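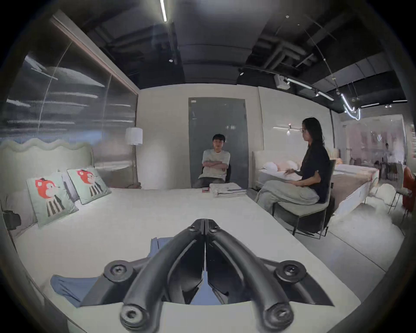

Plukgate sleep tax pledge: long on comfort, short on detail

Monday, March 2, 2020

Hotels and guest houses in Plukgate will be asked to charge visitors an extra fee per night from September, under a plan the town council says will pay for cleaner streets, longer museum hours and a night bus to the seafront. Guests would pay it on top of the room rate, and the town would bank the money without, we are told, a single booking being lost.

That last claim deserves a harder look than it got at last week's meeting, where the plan went through its first stage in under an hour.

The case for the charge rests on a report by Herelix, a consultancy hired by the council last year. It runs to 68 pages, and a good many of them are maps. The report says visitors "show limited sensitivity to modest additions at the point of payment". In everyday words, people will grumble and pay. The evidence for this is a survey of 200 visitors, all of them stopped on the promenade during the summer holidays. They had already booked, already travelled and already unpacked. Anyone put off by the price of a weekend in Plukgate was at home or somewhere else, and was not asked.

The report does not say how much the charge should be. Three possible rates appear in a table near the back, with no view on which is best, and the council has said only that the figure will be "fair". Hoteliers have to set their autumn prices well before September, and many have printed them already. A fair figure they haven't seen is not much use to them.

Small places have most to lose. The Pathirana, a family-run guest house behind the old corn market, put its objections in writing and sent them to every councillor. Its letter says that most of its trade is couples and families staying two or three nights, who compare prices closely and often choose between Plukgate and the next town along the coast. The next town has no charge and no plans for one. The letter also asks who will do the paperwork. The answer, buried in an appendix, is that the guest houses will, every month, through an online system which has not yet been built.

The company chosen to build it is Kevar, which already runs the town's parking payments. Drivers who tried to pay for parking over Christmas may have their own thoughts on that. The council says the faults were fixed in January. It also says the new system will be "fully tested", although the timetable published with the plan leaves a fortnight for this.

Then there is the matter of what the money is for. When the idea was first floated, the whole sum was to go on tourism. The version passed last week speaks of "services used by visitors and residents alike", a phrase wide enough to cover the bins. There may be nothing wrong with spending it on the bins, which are often overflowing by Saturday lunchtime, but bins are what the council tax already pays for. If the new money simply replaces the old, the streets will be no cleaner and the visitor will have paid for it.

Supporters point out that plenty of cities abroad charge a similar fee and remain full of tourists. So they do. People will put up with a great deal to see a famous cathedral or canal. Plukgate has a decent beach, a good chip shop and a museum of rope, and it is usually full only when the weather is kind.

The night bus is the most popular part of the plan and the least certain. It would run 52 weeks a year, according to the leaflet sent to homes last month. The report itself describes a summer trial, to be extended "subject to demand". Asked which was correct, the council press office said both documents reflected its ambition.

A petition against the charge has been open since the leaflet went out and needs 2,000 names to force a full debate. Organisers would not say how many they have, which suggests they are not there yet. They too could be clearer. Their website warns of hotel closures and empty shops but gives no source for either, and one of the closures it lists happened before the charge was even proposed.

Residents and businesses can comment on the plan in writing until the end of the month. Forms are available from the library and the town hall. The council says all responses will be read before the rate is set, and that the launch date will not change.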